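Table (furniture)

A table is a flat surface held off the floor, chiefly so that things can be put on it and forgotten. The word comes from the Latin tabula, a board.

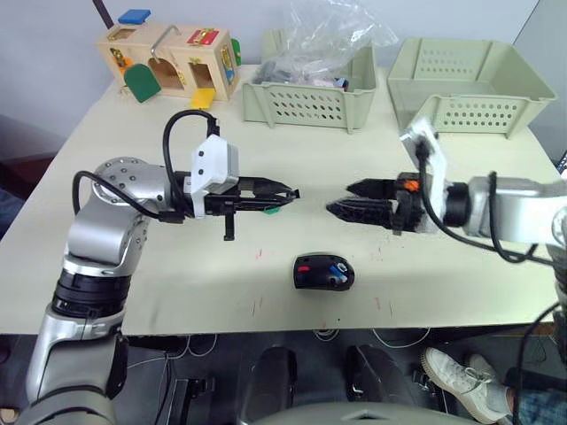 A table with a white top

Height is a matter of long dispute. The Vondport pattern stands 77 cm high; the Cutomthorpe, at 59 cm, suits children and anyone fond of stooping. Melis makers preferred round tops, which have no head and so start fewer quarrels — or start them evenly.

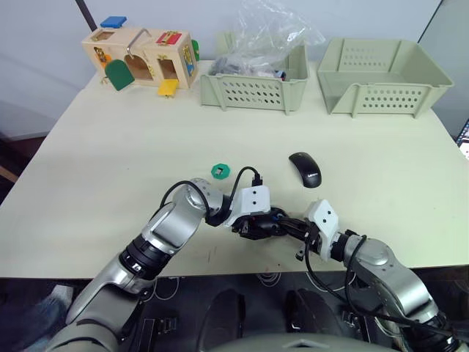

Folding tables reached Hilen later, and the town hall there once owned 100 of them. Most folded when asked. A few folded during dinner.

See also: Bench; Desk; Trestle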